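Long day on the shared path robot code of practice. Going to dump my notes here before I forget them. Thread, sorry in advance

Context for new people: Esteo wants one set of house rules for anything autonomous running on public paths out here. At the moment every crew has its own. Raken crew has two pages, Tangen crew has 16 and I've never met anyone who read past the middle

Rule one, and I'll die on this hill. Walk the route the same morning. On foot. Not last week, not off the map. Flax grows, branches come down, somebody dumps a mattress

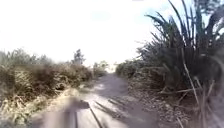 The dirt bit. Scrub one side, something flax-like the other.

Unsealed track gets its own line in the draft now. Old wording was "path surface suitable for the platform" which means nothing at all. New wording: operator names the surface, writes down ruts and loose stuff, sets the speed cap before the motors go live. Change of surface = stop, change the cap, then go

Arif Krishnan wants the cap switched automatically off the map. Fine as a backup. I don't want it as the only thing, maps are wrong about where the seal ends all the time

Next one is speed itself. Draft says walking pace wherever the path is too narrow to pass comfortably. Had a good argument about "comfortably". Whose comfort? Landed on the walker's. A pram, a dog, someone on a mobility scooter. If they'd have to step in the grass to get past, the robot is the one that gives way 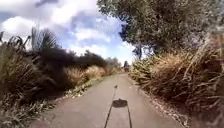
Giving way needs to be boring and the same every time. Slow early, pull left, stop, wait till they're well past. No creeping. No little shuffles to "optimise". People read a creeping robot as a robot that hasn't seen them, and fair enough

Same goes for far away stuff you can't identify. Could be a person, could be a bollard. Rule is treat it as a person until you know better. Detector confidence doesn't get a vote. Hafþór Sveinbjörnsson wrote that line and it's the best one in the whole document

Stop button. Spotter carries it, in the hand. Not in the backpack, not "on the lanyard under the jacket". April we did a drill with the Famden people and over 60 per cent of the fumbles were pockets. Pockets!! So: in the hand

Spotter also doesn't do anything else. No laptop, no phone, no chatting to the public. If someone wants to know what it is, the second person talks to them. Yes that means two people minimum, yes I know what that does to the budget

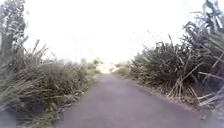

Sightlines. The draft had a fixed distance and I've pulled it. What matters is can you stop inside what you can see, at the speed your actually doing. Tall reeds both sides, you can't see a kid coming out sideways, so the straight-ahead view is flattering you. Wording is now "clear view to the front AND to both edges, slow for whichever is worse"

Vegetation and lidar, ugh. Long grass leaning over the edge reads as an obstacle, robot stops, operator gets annoyed, operator turns the threshold down. Draft says no threshold changes in the field. Change goes in the log, gets tested back at base, then it comes out again. Slower. Don't care

Glare gets a para too. If the sky's blown out and the camera's giving you white where the far end of the path should be, you don't have a camera for that direction. Slow down or turn round

Logging – every stop gets a line. Time, place, who pressed it or what triggered it, what happened next. "Nuisance stop" is not an allowed category any more. Write what it stopped for. If you don't know, write don't know

We've got 114 comments on the draft so far, and I'd say the bulk of them are about the word "should". Everyone wants it to be "must" in other people's sections. I've started colouring them in 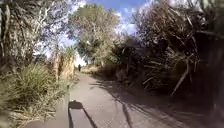 PEOPLE ON THE PATH

This is the section still wide open so comments please. Current text:

Path stays public the entire time. No cones across, no asking walkers to hang back so you can finish a run. They were there first

Person in view ahead = spotter calls it out loud, operator answers. Doesn't matter how far. Silly feeling the first few goes, then you do it without thinking

No following. If the robot's going the same way as a walker and gaining, it drops back. Nobody wants a machine humming along behind them on a narrow track

Recordings with faces in them: still arguing. Tangen say blur on board, Raken say blur at base. I lean on board but haven't seen it run on the older units, so someone show me

Comments close end of next week, send them to Arif not me, I'm in the field Mon to Wed with no signal. Section on batteries and heat to come when I've had some sleep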